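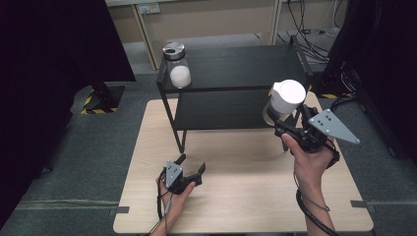 Small Shelves, Small Tables
Gallery by Ville Turunen
Added Friday, July 7, 2017
3,126 views

Welcome to my gallery. I collect here the small furniture that we use in our room, and how we keep things on it. I began with this in June, when we changed the order of the room, and a few people asked me which shelf is on the table and where it comes from. I try to write one or two lines for everything. English is not my first language, so please write to me if something is not clear.

The shelf
Black metal, two levels, thin legs. It is sold under the name Skamano and I bought it from Retamal, where it was in the kitchen department beside the dish racks. In the shop they show it with plates on the upper level and cups under it, but it can be used for many other things.

It comes flat in the box and the legs are fixed with screws. The key in my box was too soft, so I used my own. Please do not tighten the screws fully before all four legs are in place, otherwise the shelf will stand crooked and you must open them again.

The upper level
We keep the glass jar on the left side and leave the right side for the white cup. I like that both can be reached without moving the other. The surface is flat, so a jar with a straight bottom stands well on it.

The lower level
It is rather dark between the two levels, as everything there is black. Small dark objects are easily forgotten in such a place. I once searched two days for a pencil sharpener.

The jar
Clear glass with a silver metal lid, and the lid has a small round opening on top. I prefer clear glass to tins because I can see what is inside and do not have to write a label. The lid I wash by hand.

The table
Light wood with an oak grain, nearly square. I put the shelf towards the back, so the front part stays free for working. Two small strips of dark tape are on the table near the front corners. Old tape leaves glue on the wood if it is pulled off quickly. I warm it a little with a hair dryer and pull slowly, then wipe with a damp cloth.

The floor
Dark grey carpet. It is kind to glass but not to crumbs, and the vacuum cleaner goes over it every second Friday.

The wall behind
Beige, with cabinets along it. I asked Proltard for a price to paint the wall white and then decided to wait until next year. With the light table the beige looks warm enough.

Answers to some messages

The shelf does not scratch the table if you put felt under the legs. Felt from any hardware shop is good.

I do not know the greatest weight it can carry. The paper from the box is lost, I am sorry.

The green version is no longer sold, as far as I know.

You may use my pictures on your own page if you write my name beside them. For printing, please ask me first.

More galleries by Ville Turunen
Coat hooks and door handles
Boxes with lids
The long bench at Drillance

Back to all galleries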